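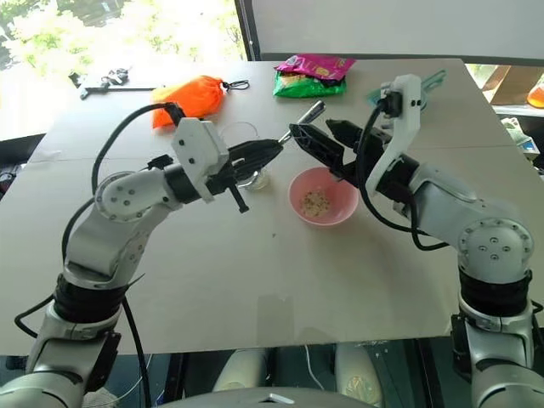 *Small clear glass, light pink bowl, and one silver pen or marker at the white table.*

# How to sort your pens and markers with one glass and one bowl

In our home the pens are living everywhere, and when I need one, I take three which do not write. In September I began to sort them with two things from the kitchen cupboard. It takes me less than one hour, also with a full drawer.

## What you need

- a small glass, best a clear one
- a bowl with a wide opening
- some paper for testing (I use the back side of old 200 g card from Nalberg, but any paper is good)
- a soft cloth and a little warm water
- a free table, if possible a light-coloured one

The glass is for the pens that stay and the bowl is for the pens that must be tested again. Please choose a low glass which stands firmly. A tall and narrow one falls over when there are many heavy metal pens in it.

## Steps

1. **Clear the table.** Put the glass in the middle and the bowl to the right of it. If you are left-handed, change the sides.

2. **Collect all pens.** Look also in coat pockets, in the car and in the kitchen drawer. The first time I found 26, and I had expected ten.

3. **Test each one.** Draw a line as long as your hand, then a small spiral. If the line is even, the pen goes in the glass. If it breaks or is pale, the pen goes in the bowl. Do not test the same pen five times now, you will lose the whole Thursday evening.

4. **Wipe the pens for the glass.** Use the cloth slightly damp and wipe from the tip to the end. Metal pens show fingerprints, so I dry them with a second corner of the cloth.

5. **Return to the bowl.** Ballpoints I warm between the palms for one minute and try again. Felt markers I close well and leave lying flat until the next day. My old Gulteo refills often come back after this, the Plalla ones seldom.

6. **Throw away the rest.** If a pen has a refill, unscrew it first and look at the number on it. Mine is 272, and I write it on a small paper in the drawer.

## Remarks

Markers should not stand with the tip upwards for a long time. I lay them in a box and keep only ballpoints and pencils in the glass.

Before you fill the glass, look at its bottom. An old ring of milk or tea is easily removed with warm water, but the glass must be fully dry inside before the pens go in.

I repeat the sorting two times in a year, and the second time it needed only fifteen minutes.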